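Can a machine hang up a towel yet? Notes from the Femolus open day

I went to the Femolus open day on a Saturday in January, mostly to settle an argument at home about whether we will ever own something that does the laundry. The short version is that we won't for a while, but I saw more than I expected to and came away with a better idea of where the trouble lies.

Femolus shares a building with two other outfits, Trastix and Baumgart, on the trading estate at Fekach. The bus from the station takes 22 minutes and drops you at the wrong end of the estate, so allow for a walk past the tile warehouse. Entry was free but you had to book a slot. Mine was the second of the morning. We were given a sticker and a sheet with a map on it, and then left to wander between the three floors at our own pace, which I liked. There was a proper tour in the afternoon but it was full.

The ground floor belongs to Baumgart, who work on shop chores. They had built a short supermarket aisle with shelving down both sides, and a wheeled machine with one arm was filling it from a crate. Tins and boxes went up without much fuss. It was slow. I timed one shelf on my phone and it took the better part of my coffee, where a person on the night shift would have done it and moved on. But it was steady and it put the labels to the front, and it did the same thing again when someone moved the crate to the other side.

Bags of crisps were another matter. The arm picked them up well enough but they slumped when it let go, and after a few the row had fallen forward. One of the staff tidied it by hand and started the machine again. I asked whether that counted as a failure in their records and was told yes, every time. Baumgart had a board up by the door with the week's results. Out of 283 items shelved, 30 had needed a person to step in. They seemed neither proud nor embarrassed about this. It was just on the board.

A small shop owner in my group asked the sensible question, which was what it would cost. The reply was that it isn't for sale and there is no price. He asked again in a different way and got the same reply.

The middle floor is Trastix, who do the software and had the least to look at. There were a lot of screens with graphs on, and a talk with slides in a warm room. The useful part of the talk was the explanation of how these machines are taught. They don't write out instructions for each job any more. A person does the chore with a gripper held in the hand, over and over, with a camera fixed to it, and the recordings are used to train the arm. So a good deal of what goes on in the building is people doing housework in an office. I found this funny at first, and then, having watched it upstairs, rather hard work.

Femolus itself is on the top floor and does household chores. It looks like any other office, with desks and carpet, and the jobs are set up in among them. Cloth is their main interest this year, and I spent most of my visit there.
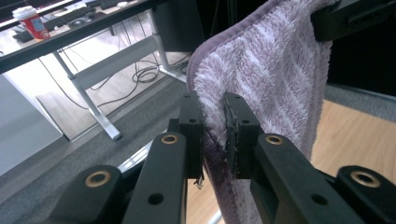
The striped towel between the fingers of the hand-held gripper, with a desk behind.

I was allowed a turn with one of the grippers and would recommend it to anyone who thinks this should all be easy by now. You have two stiff fingers that open and close, and that's your lot. You can't feel the cloth. When I pick up a towel at home I find the edge without looking, by running it through my hand until I reach the hem. With the gripper I had to look for the edge, line up both fingers on it and squeeze. If I took too little it slid out. If I took too much I had two layers and couldn't spread it afterwards.

Taking a towel off a rail I managed on the second go. Putting one over a rail so that it hung level took me far longer, and I never got it straight. The woman before me in the queue had done it neatly first time, so it may be partly me. A thick towel was easier to catch hold of than a tea towel, but it hid its own edge in the pile, and I kept pinching the middle of it by mistake.

After the hand tools we were shown the arm doing the same kind of job by itself. It was given a towel in a heap and had to pick it up and hang it. I watched it five times. Three of those I would call good, meaning I would have left the towel as it was. Once the towel went over the rail with nearly all of it on one side and dropped off as the arm moved away. The other time it picked up the heap, seemed to lose track of what it was holding, put it down and picked it up again until the member of staff pressed stop.

Folding was shown on a table next door. Flat flannels came out square. A fitted sheet was not attempted. Somebody asked about socks and was told that pairing them is simple enough, a matter of looking, but turning one the right way out is not something they can do at present.

I asked what happens if you take the arm to a real house. The answer was that it does worse. The light is different, the rail is a different height, the towels aren't the ones it knows. They want many more rooms and many more sorts of towel in the recordings before they try it properly. There is a plan to put 2 arms into ordinary flats later in the year, with a member of staff present throughout. To my mind a machine that needs somebody standing over it hasn't saved anybody a chore, but I can see why they'd start that way.

So, to the argument at home. For shelves of tins in a shop, I think it could be done now if you had the money and weren't in a hurry. For towels, it can be done in one room by an arm that has been shown that room. For the general run of washing, with sleeves, duvet covers and things inside out, I saw nothing that came near it.

Some practical points if you're thinking of going to the next one. There's a lift but it was being used for crates for part of the morning. The café is a hatch on the ground floor that takes cards only and had run out of everything except flapjack by noon. Children are welcome on the Baumgart floor and will like it. The Trastix talk is long for them. Wear something cool, as the top floor gets stuffy, and go up there first if you want a turn with the gripper, because the queue was down to the stairs by the time I left. They take names for the next open day at the desk by the entrance.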